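Section 4. Lending captioning receivers and audio description headsets

Read this section before the house opens. It applies to the Clokinitz receivers used in the main auditorium and the studio. Fixed loop seating is covered in Section 5.

Before the doors open

1. Turn on the Pundora transmitter in the sound booth. The power switch is at the back, on the left.

2. Wait for the channel light to turn green. If it stays amber after two minutes, switch the transmitter off, then on again.

3. Set the program channel. Captions go out on channel 1 and audio description on channel 2. Do not use channel 3, which carries stage management calls.

4. Take 12 receivers from the charging case and set them out at the access desk. Leave the others charging.

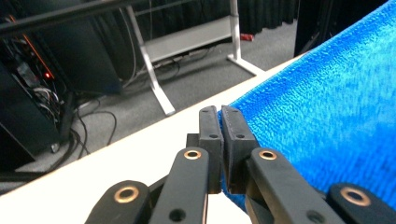
5. Switch on each receiver and check the battery bar. Put back any unit that shows fewer than three bars.

6. Walk one receiver to the last row of the balcony and listen for 30 seconds. The describer will read a test passage on request.

Note: The studio has its own transmitter. Receivers set up for the auditorium have to be paired again before they work in the studio. See 4.3.

Lending a receiver

1. Ask which service the patron wants. Do not guess from a cane, a hearing aid or a companion.

2. Write the receiver number and the seat number on the loan sheet. No deposit or ID is needed.

3. Show the patron the volume wheel and the channel button. Offer the large print or braille card.

4. Offer a neck loop to anyone with a telecoil hearing aid. Plug it into the headphone socket before handing over the receiver. 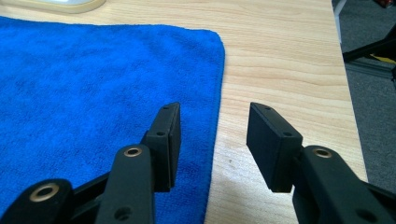 5. Tell the patron where to return the unit. The desk stays open until 20 minutes after the final curtain.

Caution: Turn the volume to its lowest setting before each loan. The headsets are loud at full volume and the wheel is easy to knock.

After the show

1. Check every unit against the loan sheet.

2. Remove the foam ear covers and throw them away. New covers are in the Biswas cabinet, second drawer.

3. Clean the headband and the body of the receiver with an alcohol-free wipe. Do not spray cleaner into the headphone socket. 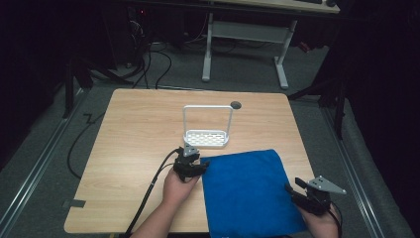
4. Return the receivers to the charging case with the contacts facing down. A red light means the unit is charging.

5. Turn off the transmitter last.

If a receiver is missing, call the front of house office at extension 113 before you leave. Thilini Howlader keeps the spare list and can block a lost unit from the Zidix booking screen.

For faults during a performance, call Mizanur Gamage in the sound booth at extension 800. Swap the patron's receiver first and report the fault afterward.

Revised Jun 27, 2026. Replaces the sheet issued in April.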